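Workbench night is back, plus the table top swap
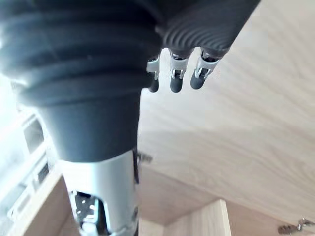 Under a light wooden surface. More on undersides below.

Ok quick one this month as I'm writing between loads of laundry and the June list is already full. Refinishing session at the Motunach Street hall went well, thanks to everybody who hauled furniture up those stairs. Final tally for the spring: 62 pieces through the door, 8 of them dining tables, which is a record for us and also why the hall smelled like mineral spirits for a week. Sorry to the choir.

Main topic, the one I keep getting emails on. Warping. If you sanded and oiled only the top of your table, please go home and do the bottom too. Wood takes up moisture from both sides. Seal one side and the other keeps drinking in the humid months and then you get a cup, edges up or edges down depending. One coat underneath is plenty. Doesn't have to be pretty. Use the dregs of the can.

A few people asked does this apply to veneer. Mostly yes, but less. If yours is a thin veneer over board, the bigger worry is the edges, so wipe finish along the edges first and let it sit. Go easy with the sander, 220 grit by hand and stop the minute the color changes. Two pieces got sanded through this spring and there is no fixing that short of paint. Paint is fine! One of them looks great in green now.

Screws. Please please don't run them tight through a fixed hole into a solid top. The top has to move across the grain, summer to winter. Slotted holes or those little figure-eight clips. We have a coffee can of clips, take what you need and drop some change in. If you already have a crack starting from a screw hole, back the screws off a half turn before you do anything else and leave it a couple weeks. Sometimes it closes up on it's own. Sometimes not, then we talk glue.

Supplies. The Trukia order finally came, minus the wax, which is back ordered again. Oil, pads, the brown paper tape, all on the shelf by the sink. Members price is on the lid in marker. Anozie has stopped carrying the short bar clamps so if you borrowed ours, bring them back, I have no way to replace them at a decent price. I know there are at least a few out there. No questions asked.

The rags thing, again. Oily rags get hot sitting in a pile. Lay them flat outside to dry or put them in the metal can with the water in it and shut the lid. Not the trash under the sink. I found a wad in there after the last session and it was warm. Don't want to write about this a third time.

Table top swap. Bring a top without legs, legs without a top, or just measurements and a hopeful attitude. Doors open 9 am, swapping starts at 10. Label your stuff with masking tape on the underside, name and phone, and write what wood it is if you know. If you don't know write "don't know," last year we had an argument over whether something was birch or maple that went on thru lunch. Anything left at 2 pm goes to the school shop, they're happy to have it.

Money. We are at $2454 in the tool fund, so nearly there on the used drum sander from Zonel. They're holding it for us til the end of the summer and they'll throw in a box of belts. It needs its own circuit, which the hall says is ok if we pay for the outlet. Anyone know an electrician who likes old chairs? Will trade caning lessons.

Lost and found: one safety glasses case, a blue thermos, a really nice card scraper that someone must be missing, and a single kid's mitten that has been here since winter. All in the drawer with the pencils.

Next issue I'll try to get to the stuck drawer piece I promised, and water rings, if I can find my notes. Short version on rings in the meantime: white ones are in the finish and usually come out, black ones are down in the wood and usually don't without bleach. Test somewhere hidden first. Open the windows.

Dues envelope is by the coffee.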